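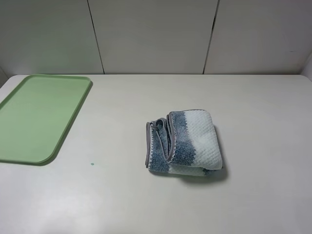

Prudell striped towel, blue, white and grey

We've stocked the Prudell at Skalater since February and it's become the one we reach for ourselves! It has a lovely nubby texture, bands of white and blue-grey, and it folds down into a neat bundle that sits happily on a shelf or in a tray by the basin.

The blue stripe is the bit people ask about. It runs between two white zigzag borders, so you get a proper sawtooth edge where the colours meet (much nicer in the hand than a plain printed line), and there's a narrow grey binding round the outside to finish it off. Our buyer Yichen Yu picked it out from over 20 samples at the Farouk showroom and wouldn't hear of any other.

Fold it in half and in half again and the zigzags still show, so it looks good stacked as well as hung up. 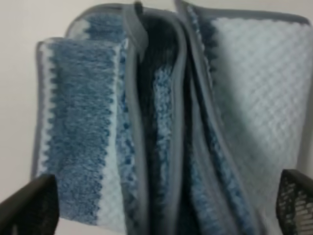 Washing and drying

Wash before first use, at 40 or below, with similar colours. Go easy on the softener, as it flattens the pile. Line dry if you can, then give it a good shake.

Details

Weight: 900 g
Pack sizes: single or set of 4
Item number: 13
Sent from: our Grurnthorpe shop, usually the next working day if you order before noon

Sets are folded and tied with cotton tape, and we're happy to add a handwritten card if it's a present.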